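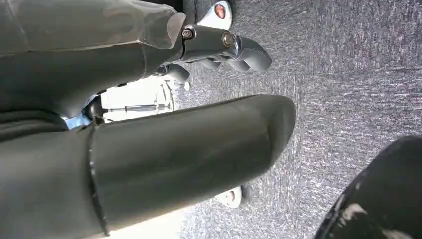

Si-woo Ha asked to begin with the main question and to leave the approval of the last minutes until later: can a machine do the sorting chores in a normal workshop today, yes or no? He said that he reads every month that it is solved, and then he goes home and folds his own towels.

**Minutes, working group on small chores, Oct 19, 2022**

Present: Si-woo Ha, Ji-hoon Kwon, two guests from Clemex, and the undersigned for the minutes. Apologies were received from Yeo.

**1. Answer to the opening question**

Ji-hoon Kwon replied that it depends very much on which chore we speak of. Putting small parts into a divided tray is near to possible. Wiping a table is possible if the table does not change. Folding, tying and opening packages are still far away, in his opinion. The guests agreed about the folding but found him too hopeful about the table.

It was agreed that the group will not use the word "solved" in its reports to Trilotari.

**2. Sorting into compartments**

The group discussed sorting small items into narrow slots. A person does this work without looking much and can talk at the same time. For a machine each slot is a separate problem: the fingers must come down between thin walls, and if a wall bends, the next slot has a different shape.
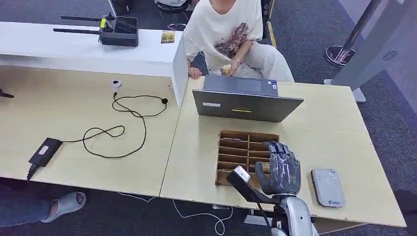 *Item 2: the hand beside the cardboard compartment tray.*

Radik has reported 394 attempts in its own workshop, of which 39 ended with the part in a wrong slot. Mr Ha remarked that a new employee with this result would receive a friendly talk. Mr Kwon answered that the new employee would also improve by lunch. The guests wished to know if a wrong slot is worse than a dropped part. The opinion of the meeting was that it is worse: a dropped part is noticed, but a wrong one goes to the customer.

**3. Speed and supervision**

One guest asked how many people must stand near the machine while it works. Mr Kwon said that in most trials he knows, one person watches and a second one repairs. For a shop with nine employees this is not a saving.

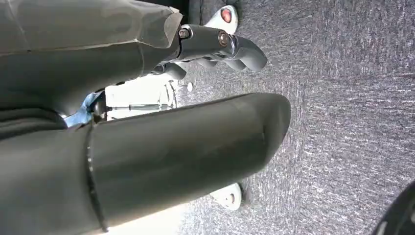 Mr Ha added that the hours of watching should be written in the same table as the hours of work, otherwise the comparison is not fair. This was accepted. The undersigned will change the table before the next meeting.

**4. Household chores**

There was a longer discussion, which I shorten here. Mr Kwon believes that the home is more difficult than the shop floor, for the reason that every kitchen is different and people move things. Mr Ha believes the contrary: at home it is allowed to be slow, and a cup in the wrong cupboard makes no damage.

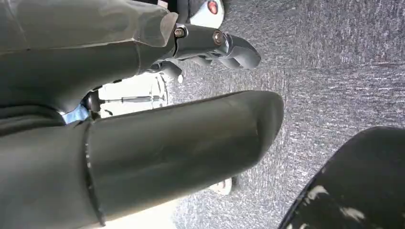

No agreement was reached on this point. Both gentlemen will write their view on one page, and the guests will read the two pages and comment.

**5. Minutes of the previous meeting**

Approved with one correction: in item 4, "floor cleaning" should read "floor clearing".

**6. Actions**

- Mr Kwon: ask Radik for the separate figures for thin and thick parts.
- Mr Ha and Mr Kwon: one page each, see item 4.
- Undersigned: new table with watching hours.

Next meeting in January. Clemex will propose the room.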